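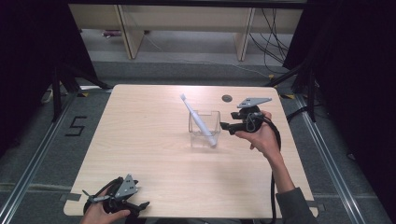 Toothbrush in a clear cup on the table

Ticket 694 -- Upper jaw model comes out of the converter full of holes
Opened by: Ekene Akinola
Product: Trevano desktop converter
Status: Closed

Ekene Akinola, 3/17/25
Hi all! I'm trying to turn a CT scan into a printable upper jaw and I'm stuck. The scan loads fine and the preview looks great, teeth and all, but the STL I get back has holes all over the palate and the thin bone behind the molars. My slicer (Onyeka) complains about open edges and then fills in one of the sinuses solid, so I can't print the thing.

What I've tried so far: restarted, re-exported the scan from the viewer, ran it again on my other laptop. Same holes, same places. I left the threshold at 200 because that's what worked on a lower jaw back in October. I also turned smoothing up to max, thinking it would close the gaps, and it got worse -- now two of the front teeth are stuck together.

Ibrahim Effiong, Odimeo support
Hi Ekene, thanks for the detail, that helps. I'd like to see your log file before I guess too much. Could you attach it? Also, does the patient have metal fillings or a crown? And please set smoothing back to the default for now. High smoothing eats thin walls, and the palate is about as thin as it gets.

Ekene Akinola
Log attached. Yes, one crown, upper left, and there's a big starburst around it in the slices. Smoothing is back to default. Fewer holes, and the front teeth came apart again (phew), but the palate still looks like Swiss cheese.

Ibrahim Effiong
Got it. Your log says the series loaded with 86 slices. For a full upper jaw that's low. I suspect you exported the thick-slice set by mistake, it's usually listed first in the viewer. Look for a second series with a longer list, pick that one, and keep everything else the same.

Ekene Akinola
Oh wow, there it was, right under the one I'd been using. I ran it again and the palate is solid! There's one little gap left near the crown, plus a bunch of spikes from the metal. I tried a threshold of 1000 just to see, and that left me with teeth and not much else, so back to 200 it went.

Ibrahim Effiong
Good, stay at 200. For the spikes, use the trim brush in Trurnau and then run Repair once. Trim first, or Repair will join the spikes to the teeth.

Ekene Akinola
Trimmed, repaired, and Onyeka opened it with no warnings. I've got it printing now, flat side down with supports under the arch. You can close this one -- thanks so much, Ibrahim!

Ibrahim Effiong
Closing. Cause: wrong series exported, smoothing set too high.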